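夹爪选型讨论:软指两指夹爪和硬指夹爪,抓易变形的空罐

版块:末端执行器与抓取
回复按时间顺序显示

楼主 thierry_arnaud
大家好。我是 Thierry Arnaud,中文是我的第三种语言,如果有的句子不自然,请多包涵。

我们小组最近在同一条手臂上比较两种夹爪。第一种是 Firach 的两指夹爪,手指表面是软的,指尖比较宽。第二种是 Lekota 的平行夹爪,手指是铝的,只贴了一层薄橡胶。任务很简单:从柜子上面拿起一个物体,移动,放进旁边的箱子。物体有三类:空的饮料罐、塑料水瓶、小零食的包装。

我的问题主要在饮料罐。用 Lekota 的时候,力设得小,罐子会在手指中间转;力设得大,罐子马上变形,变形以后宽度就和模型估计的不一样,控制器认为“已经抓住”的那个位置也不对了。用 Firach 的时候,转动少很多,但是手指自己会弯,所以从手指开度来读物体的宽度,读数不可靠。

请问有没有人做过类似的比较?我想知道,你们最后相信哪一个信号:电流、开度,还是手腕的力传感器?

lostberg_lab
我们在 Lostberg 用过 Lekota 的上一代,有同样的转动问题。我的意见是,贴薄橡胶没有用,要换厚一点的硅胶垫,而且垫子中间要切一条浅的槽,让圆柱形的物体有地方靠。换了以后,空罐基本上不转。

信号方面,我们只看电流。手腕的力传感器在手臂加速的时候噪声太大,需要补偿夹爪自己的重量,做起来麻烦。

mei_gripper
不太同意楼上。只看电流的话,减速箱的摩擦会骗人。我们的夹爪刚开机的时候和工作一小时以后,同一个物体的电流读数差得很明显。如果你的实验从早上做到下午,早上的阈值下午就不能用。

我的做法是每次换物体以前,先空夹一次,把这次的电流当作零点。多花2秒,但是结果稳定很多。

lostberg_lab
回 mei_gripper:空夹一次是可以的,但是你每个循环都加2秒,客户不会接受。我们是生产线,不是实验室。

mei_gripper
楼主没有说他是生产线。他问的是比较夹爪,那么先要让测量可靠,然后再谈速度。

楼主 thierry_arnaud
谢谢两位。我们是研究小组,时间不是最重要的,所以空夹一次我可以试。

补充一些设置。Firach 的夹爪我们让它从侧面接近物体,手腕差不多是水平的。从上面垂直抓也试过,可是罐子倒着放的时候,垂直抓会碰到柜子的面,软手指先弯,然后就滑开了。侧面接近的成功率比较高,缺点是手臂需要更多空间,后面如果有别的东西,规划经常失败。 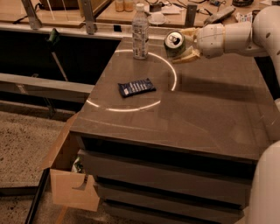

抓已经压扁的罐子,力应该比抓完整的罐子大还是小?

先从比较小的力开始,再慢慢加。压扁的罐子有折痕,沿着折痕的方向很软,垂直于折痕的方向反而比较硬。手指如果正好夹在折痕两边,小的力已经够了;如果夹在边缘比较硬的地方,接触面积很小,需要大一点的力,或者换一个角度重新抓。我们现在的顺序是先试小力,抬起一点点,检查有没有滑,再决定加不加力。

目前 Firach 抓压扁的罐子,做了20次一组的测试,几组下来感觉比 Lekota 好。但是我还没有认真整理数据,所以先不写成功率,免得误导大家。

nomvula_vdm
我是 Nomvula Van der Merwe,主要做视觉部分,说一点和相机有关的。

楼主的任务里面有三种对深度相机都不友好的东西:金属罐、透明的瓶子、反光的柜面。我以前做过很像的任务,最后发现失败里面有不少根本不是夹爪的错,是抓取点给错了。透明的瓶子最严重,深度图上常常只有盖子和标签有数据,瓶身是空的,或者测到的是后面的东西。

还有柜面的反光。照明的位置如果不好,桌面上会出现亮的条纹,分割模型有时候把亮的部分当成物体的边。如果你的头部相机和灯在同一侧,请把灯移开试一次。

所以我建议比较夹爪的时候,抓取点用人工标注,两种夹爪用同样的点。不然你比较的是“夹爪加视觉”,结论很难解释。

楼主 thierry_arnaud
这个意见很重要,谢谢。我们现在的抓取点是模型自动给的,两种夹爪确实没有用同样的点。我需要重新做一部分。

透明瓶子我们的办法比较土:先找盖子,然后向下推算瓶身的位置。瓶子站着的时候可以,倒下就不行了。

old_servo
人工标注抓取点我反对。软手指的优点就是能容忍抓取点的误差,你给它完美的点,等于把它的优点拿走了,硬手指当然看起来不差。应该给两种夹爪同样的点,但是故意加上一些偏差,看谁掉得多。

nomvula_vdm
回 old_servo:你说的和我说的可以一起做。先用准确的点做一组,再加偏差做一组。偏差的大小要自己控制,不能让模型随便给。

old_servo
这样我同意。偏差最好分方向,沿着手指闭合的方向和垂直于它的方向要分开加。软手指在闭合方向上很能忍,在另外一个方向上就不一定。

xiaoyu_ctrl
想问一下控制器。楼主的手臂控制器和夹爪控制器是同一个吗?我们用 Nisard 的控制器带手臂,夹爪走另外的串口,结果夹爪的状态总是晚到。手臂已经开始抬了,夹爪的“抓住”信号才来。抓硬的东西没关系,抓空罐就很危险,因为力还没有稳定。

楼主 thierry_arnaud
我们也是 Nisard,夹爪也是分开的。延迟我测过,不固定,有时候短,有时候长得不合理。现在的办法是手臂在抓住以后强制等一下再抬。你们有没有更好的方法?

xiaoyu_ctrl
有,但是要改一点代码。让夹爪控制器给每一个状态加上自己的时间戳,手臂这边不看信号什么时候到,只看时间戳。两边的时钟每次启动的时候对一次。以后就不需要固定等待了,可以等“电流在一段时间内变化很小”这个条件。这段时间我们用3000微秒,太短了会被噪声骗。

mei_gripper
3000微秒对软手指可能不够。软手指闭合以后还会慢慢变形,电流看起来稳定,其实手指还在动。我会先从更长的时间开始。

xiaoyu_ctrl
有道理,我们用的是硬手指,没有试过软的。

lostberg_lab
你们都没有说寿命。软手指在我们这里做到1000个循环左右的时候,表面就开始变得光滑,摩擦力下降,抓金属罐特别明显。罐子压扁以后有尖的折边,还会割手指的表面。楼主如果只做几组20次的测试,是看不到这个问题的。

mei_gripper
这一点我同意 lostberg_lab,难得。手指应该当作消耗品,记录每一副用了多少次。测试的时候两种夹爪都用新的手指开始,不要用旧的软手指和新的硬手指比。

old_servo
清洁也要写进步骤里。饮料罐常常有残留的糖,手指粘了糖以后摩擦力变大,数据会好看得不真实。我们以前有一个月的结果全部不能用,就是这个原因。每组以前用酒精擦一次手指,等干了再开始。不过先问厂家,有的软材料不能碰酒精。

楼主 thierry_arnaud
糖的问题我完全没有想到。

我把大家的意见整理成下一轮的计划,请帮忙看有没有漏掉的:

两种夹爪都换新的手指,记录使用次数。
每组开始以前清洁手指,Firach 的材料我先写信问能不能用酒精。
每次换物体以前空夹一次,记录电流零点。
抓取点人工标注,第一组不加偏差,第二组按两个方向分别加偏差。
夹爪状态加时间戳,稳定时间对两种手指分开调。
罐子分完整的和压扁的两类,数据不混在一起。

Lekota 的硅胶垫我也会做一副带槽的,不过这样算第三种配置,要单独列出来。

nomvula_vdm
零食包装建议也分一下,里面有东西的和空的差别很大。空包装几乎没有厚度,手指从侧面接近很可能碰到柜面。这个物体也许从上面抓比较好,那么接近方向也要写进记录。

另外请把每次失败的原因写下来,不要只写成功或者失败。滑掉、没碰到、规划失败、掉在半路,是不同的问题。

楼主 thierry_arnaud
好的,失败原因加一列。包装我准备两个方向都试。

lostberg_lab
带槽的垫子,槽不要太深。太深的话抓扁的东西中间是空的,压扁的罐子会翘起来。我们第一次就切得太深,浪费了一副。

xiaoyu_ctrl
时间戳的那段代码我整理一下,晚上发在控制器版块,到时候把链接贴过来。楼主的夹爪串口波特率是多少?如果是默认的,先改高再测延迟,不然后面还要重新调一次。

楼主 thierry_arnaud
是默认的,没有改过。我今天下午先改这个。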